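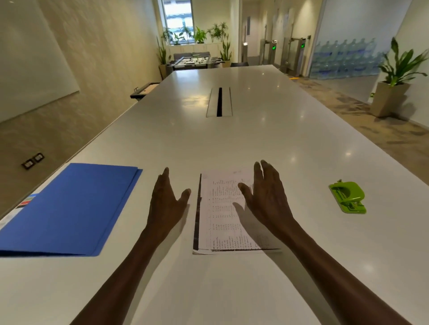 What is a primary source?
A record made at the time of an event, or later by a person who was there. Letters, ledgers, court papers and diaries all count.

Week 2 - Reading old records

Start with who made the record and for what use. A tax roll was kept to collect money, so it leaves out people who owed nothing. The Ketberg rolls list heads of household only. Wives, lodgers and children have to be found elsewhere, usually in the parish books.

Copy spellings as they stand. Put your own reading in square brackets after the word. If a line can't be read, write [illegible] and go on.
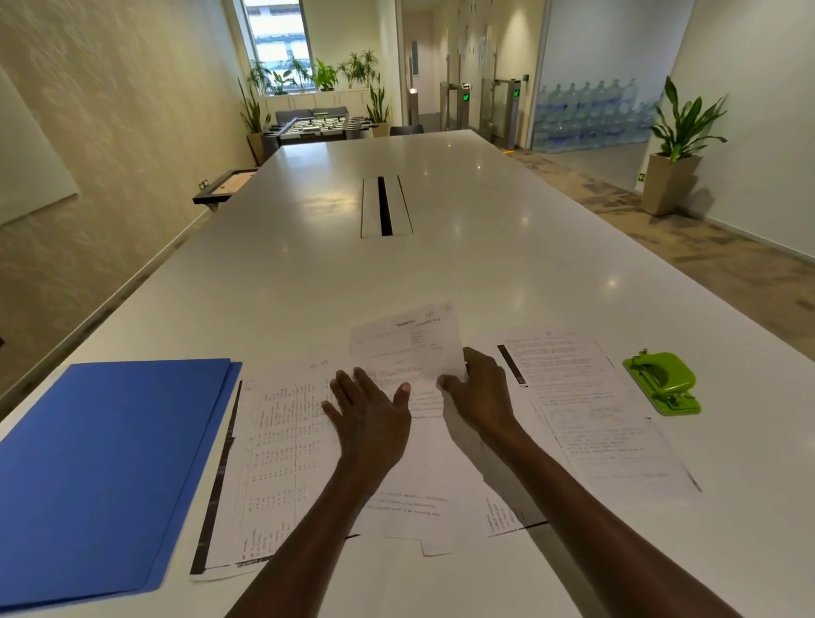

Printed sheets and a blue folder on the table.

Dates need care. The Nurside clerks closed their books in July, so one volume covers parts of 2 calendar years. Give both years in your notes.

For next class: read the Witness packet, pages 2 to 3, and write a short note on one entry. Say what the entry tells you and what it leaves out. The note counts toward the source paper - 70 points in all. Papers are due Thursday, May 2, 2024.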